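Stop closing the repair counters

Skirmont shut its last walk-in repair counter in March. 112 kilometres to the next one, if you drive, and plenty of people out here don't. Post it in, they say. Wait. Pay up front.

I had a kettle fixed at that counter. A radio too, and a heater nobody else would touch. Cheap, and you could talk to the person holding the screwdriver. Now its a web form and a chat box that wants your serial number in a colour-coded field – good luck with that.

Council found $2,249 for new signs. A bench and a few hours of labour would of done more good.
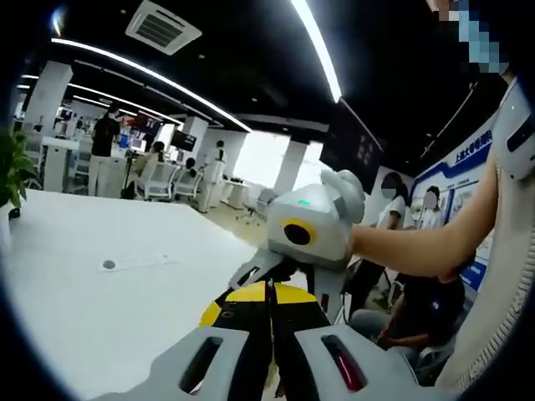
So who should pay for a repair counter? The companies that sell us the stuff, through a small fee on every new appliance. I'd pay it tomorrow.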